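Getting a pushing cell square again after you've moved it

We shifted our little block-pushing cell to the other end of the workshop in January, and of course nothing lined up afterwards. I've now done this job enough times that I've stopped swearing at it, so I'm writing down how I go about it. It's the small bench setup we call Lunby, with a rod on the arm and a wooden board bolted to the table. If yours is laid out much the same, most of this should carry over.

You'll want a hex key set, a steel ruler, a clean rag and maybe an hour without anyone asking you for things.

Start with the board. Power the arm down, take the blocks off and snug up the bolts along the front edge. Go a bit on each one, then back again, so you're not pulling one corner down hard and leaving the rest to fend for itself. Run your palm over the wood while you're there. Any grit or old tape glue will grab a block halfway through a push and you'll spend the afternoon blaming the software (ask me how I know!).

Next, the rod. Ours lives in a metal bracket and it likes to creep upwards in the clamp. Loosen it, slide it down until it bottoms out, and tighten it to 5 newton metres. Wipe the tip too – it picks up a surprising amount of coloured dust from the prints.

Then power up, keep one hand near the stop button, and jog the arm down at 10 percent speed over a bare bit of board. I set the pushing height with the ruler at 18 millimetres from wood to flange reference, then check it near each corner. If one corner reads differently, go back to the bolts before you touch any numbers in the config. It's tempting to fix it in software and you'll regret it.

Once the height's good, put the blocks back with plenty of room between them and let the arm do a few slow passes close to them before it's allowed to push anything.
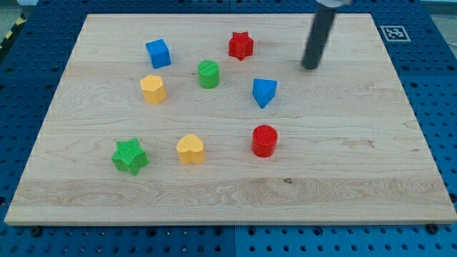
Nipon Srisuk wrote in to say he does the marker check before the height check, and that he'd lost a whole morning at Restton to a marker with one lifted edge. His fix was to peel it, clean the table underneath and stick down a fresh print, then run the camera calibration from scratch.

Fair point, and I've switched my order since. So: make sure the printed marker on the table is lying dead flat, with no curl and no shiny tape over it, and only then run the calibration. Ours wants 63 samples and it'll happily take rubbish ones, so watch the preview and redo any that look smeared.

Last bit is a test push. Pick a cylinder first, as it doesn't care which way it's facing. Push it a hand's width, stop, and measure where it ended up against where the screen says it is. Then try a star, which will show up a sloppy rod much faster because the points catch. If the tip rides up over the block, you're too high. If you hear scraping, stop straight away and lift it a touch.

Save the config under a new name and write the height on a bit of tape on the controller.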